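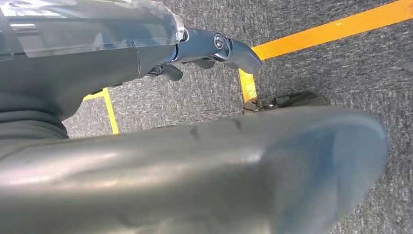
7. Recovering from a finger stall (fault 810)

Fault 810 is raised when one finger of the Levchenko hand draws full current for two seconds without moving. The hand controller cuts drive to that finger only. The other fingers, the wrist and the arm stay live, and the arm will hold its last position under power. Treat the robot as running until you have finished step 4.

CAUTION: Do not pull on a stalled finger while the status light is amber. The remaining fingers can still close, and they will close if the grip command is still in the queue.

7.1 Making the arm safe

1. Press Hold on the pendant. Wait for the light to stop blinking.

2. Look at where the hand is resting. If a finger is pressed against the floor or a fixture, jog the arm straight back along its approach path before doing anything else. Use slow jog.

3. Clear the grip queue (Hand > Queue > Clear). Check that the count reads zero.

4. Press the emergency stop, then switch off the 24 V hand supply at the Gendby power box. The arm brakes click when they engage. If you do not hear them, stay out of reach and call service.

Note: With the hand supply off, the fingers go slack and may drop a part they are holding. Keep your feet and your free hand out from under the arm.

7.2 Finding the cause

Most stalls we see come from one of the following:

- The hand came down too low on a floor pick and a fingertip took the load.
- Loose wrap or sleeve material worked its way into a knuckle.
- A knuckle pivot was overtightened at the last service.

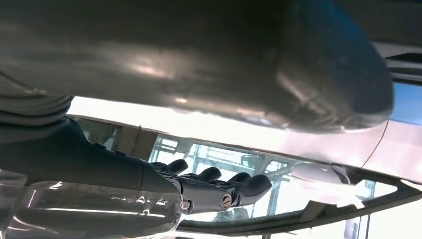
5. Move each finger by hand through its full travel, starting with the one named in the fault log. It should move freely with light, even drag. A finger that grabs at one point has something caught in it. A finger that is stiff all the way through has a tight pivot.

6. Pick out trapped material with plastic tweezers. Never use a blade near the tendon channel — a nicked tendon can pass every check and then part under load.

7. If a pivot is tight, back it off a quarter turn and try the finger again. Do not go past a half turn. If it is still stiff, replace the finger.

8. Check the fingertip for splits or flat spots.

7.3 Returning to service

9. Switch the hand supply back on, release the emergency stop and press Reset. Homing takes around 4 seconds. Keep clear while it runs.

10. Run Finger Check from the Prokia menu. All fingers must show OK.

11. Repeat the last pick at slow speed with nothing in the pick area. If 810 comes back, stop and do not reset again. Repeated resets against a stall will burn out the finger motor, and that is not covered.

Units shipped before April need hand firmware 2 installed before Finger Check will appear in the menu.

Write down the finger, the arm position and the cause in the fault log, even if the fix took a minute. Send the log to Constanza Bustos in Saren field service if the same finger stalls again.

Last updated: Aug 24, 2022

Related sections
Setting the floor height limit
Replacing a finger
Fitting and inspecting the arm cover
Hand controller fault codes

Saren Field Service | Contact us | © Saren | Back to top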